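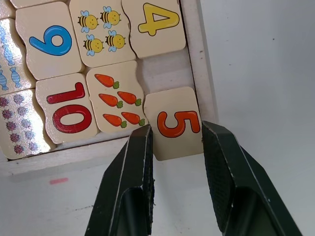
wahyudi_rondonuwu
Wahyudi Rondonuwu, section moderator, Wooden Toys & Puzzles

Sorting question on number-matching sets. The tray type has a numeral on one tile and the same quantity of objects on its partner: the orange 5 goes with the five carrots, the 4 with the four bees. Edges are slightly wavy where the tiles meet. The print is glossy, and under a direct lamp the glare washes out part of the candy and berry tiles. I prefer to store the tiles in the tray, numerals and pictures mixed, so the child has to pull pairs out.

My difficulty is with strays. I bought a mixed lot under the Fornano label in April and it came with pieces from more than one set. Once they are all on the table they have to be separated by thickness and by print before anything goes back.

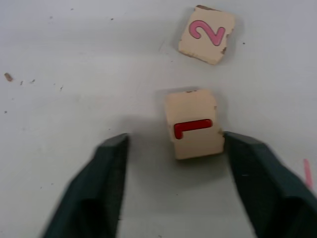
My rule so far: anything close to a cube goes in a separate box, whatever number is on it. Flat squares get checked against the tray. Color of the numeral is a weak test, as makers reuse red and pink freely.

Two questions. Does anyone repair small chips on block edges, or leave them? And does anyone mix blocks and tiles in one activity?

drumulwood
Leave the chips unless they catch a fingertip. If they do, 240 grit, two or three strokes along the edge, then wipe. Do not sand across a printed face. I have ruined a numeral that way.

saragih_k
Disagree on leaving them. A chipped rim keeps shedding if the wood is soft. I sand all of them and seal with a thin coat of shellac. Takes 60 minutes for a box, plus drying.

drumulwood
Shellac over a glossy print can cloud it. Test on the back first.

saragih_k
I only coat the bare wood. Mask the print.

Esar
On mixing: I would not. A child who is matching by edge shape gets no information from a cube. Keep the blocks for ordering and the tiles for pairing. My lot was 52 pieces from three makers and it only became usable after I split it.

wahyudi_rondonuwu
Matching by edge is what I want to avoid. If the shape gives the answer, the counting is skipped. With a block there is no such hint.

Esar
Fair, but then you need picture cards to go with the blocks, and they have to be one size or you have the same problem again.

saragih_k
Plain index cards with stickers. Same size, cheap to replace.

wahyudi_rondonuwu
Will cut a set of cards and try it with 1 to 5 first. Blocks stay in their own box for now. I will sand the ones that snag and leave the rest bare.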